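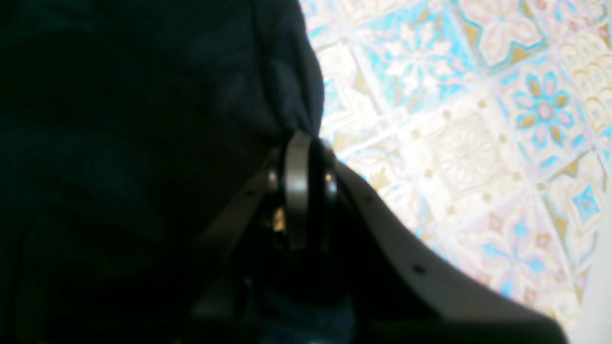 Dark navy cloth, with soft folds and a gathered edge.

I've been wanting to see inside the Greltska mill ever since I bought a secondhand coat with their label in it, and in December they finally opened the doors for an afternoon. I got there at 1:30, half an hour early, and there was already a line down to the bridge! People had brought scarves, blankets, somebody had a whole suit over their arm. You get the feeling folks in the valley have been waiting for this as long as I have.

We were split into groups at the gate and mine went with Sosina Lencho, who runs the dye house. Lucky me, because I'd take dye over looms any day. She walked fast and talked faster. The first stop was the wool store, which smells like a wet sheepdog in the best possible way (lanolin, she told us, and your hands come out of there softer than they went in). The fleece arrives in huge bales and gets opened, washed and blended before anyone thinks about color.

The dye house was hot and loud and I could have stayed all day. Navy is their hardest color, which surprised me. I figured black would be. Sosina explained that with black you have one place to land, but a navy can drift toward purple or green and you won't see it until you carry the sample to a north window. She had a drawer full of old navies, all with tags, and once she laid a few side by side I could suddenly see how different they were. One was called Yule and it's been in the book longer than she has. Another, Fesetti, is so dark that I would have sworn it was black until she held a black thread against it.

Then carding, then spinning, and the spinning floor is where my camera battery quit, so you'll have to take my word for how pretty it is when the afternoon sun comes through all that fluff in the air. They hand out earplugs. Use them. Rory Mowat was minding the machines up there and he showed us how he joins a broken end with a quick roll of the fingers, so fast that he had to do it again for the people in back, and then again for me.

The weaving shed is across the yard. The pattern going through that day had 1197 warp threads, and every single one had been drawn in by hand. It takes two people sitting face to face, one passing and one hooking, and I asked what happens if you get one wrong. "You find out three yards later," Rory said. He'd come over with us on his break.

My favorite part was the finishing room, and I didn't expect that at all. Cloth straight off the loom is kind of disappointing! It's stiff and open and a little greasy. Then it gets scoured and milled, and it shrinks and thickens and turns into the thing you want to wrap yourself in. Ji-hoon Cho let us handle a piece from before and a piece from after, same yarn, same loom, and I kept going back and forth between them like a kid at a petting zoo. He also runs every finished length over a lit table and marks the faults with chalk. Over 7 faults in a piece and it goes back to the menders.

We ended up in the old canteen with tea and a very good seed cake, and Gavin Niven gave a short talk about the water wheel, which they want turning again by 2032. He had drawings and everything. I asked too many questions and missed the bus.

A few notes if you're going next time. Wear flat shoes, the yard is cobbled and slick. The remnant shop is cash only and closes before the last tour gets out, so go there first (I came home with 2 yards of gray herringbone and no plan for it). There's parking behind the church in Plelness and it's a ten-minute walk down along the river. Bags go in the lockers by the gate, and you'll want a coin for those. Angus Baird at the gate is keeping a list for the spring opening, and he'll add you if you ask.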